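Subject: Re: [floor-talk] So what happens to the sorting bench?

Tatiana Sýkora wrote:
> They told us in April that the Niletlow line gets an arm on the sorting
> bench. I've been on that bench 13 years. Nobody's saying layoffs, but
> nobody's saying much of anything else either. For those of you whose
> shops already went through it, what does your day look like now? And did
> they ask you before they set it up, or after?
>
> Tatiana

Hi Tatiana, and hi all,

We went through this at Tidgate, so let me tell you how it went for me - your mileage may vary, of course! I was on kit packing for the Clakildale orders, the sample kits with tiles and blocks and sticks that go out to showrooms. 131 kits on a good shift, all by hand, and my wrists could tell you about every one of them.

They asked us after. That was the big mistake, and our supervisor says so herself now. The first setup had the arm picking in an order no packer would ever use (boards last, if you can believe it, so everything had to be moved again), and we spent two weeks fixing what ten minutes at the bench would have told them. So push for that meeting NOW, before anybody bolts anything down.

As for the day itself, I pack maybe a third of what I used to. The rest of my shift is checking layouts, restocking trays and running new kits in the simulator with Ševčík, our integrator. I was scared of that part, I really was, but it's mostly moving pieces around on a screen and saying "no, it'll bump the next one." I like it more than I thought I would. What I miss is the talking. Four of us used to stand at one bench and now I'm by myself for long stretches with the thing humming away.

Money: I got a new job grade, but only once the union rep asked for it in writing. Get yours in writing too.

A few things to bring to your meeting:

1. Who can stop the arm, and does stopping it count against your numbers? Ours did at first. It doesn't anymore.

2. Training hours. We got 18, paid, on shift. Don't let them tell you to do it at home.

3. Ask to see your own parts in the simulator before the real thing shows up. Ours looks like this, with the gripper down between the stick and the colored squares, and the yellow block and the big cream board over to the left:
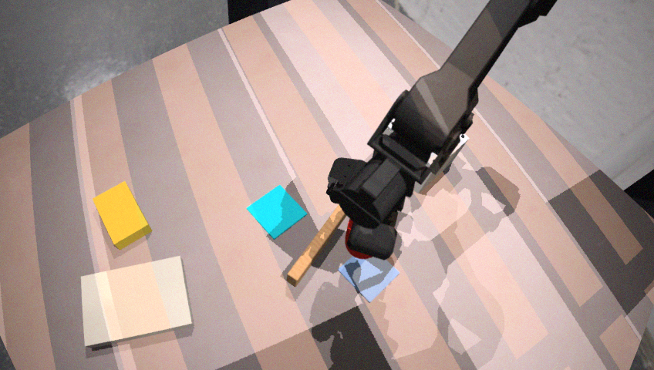
4. Ask what happens to the odd jobs. The arm gets the easy repeats and you get all the weird returns, so the quota has to change to match. Ours took a lot of arguing.

Write me off list if you want the wording we used for the job grade letter, I still have it saved.

Hang in there!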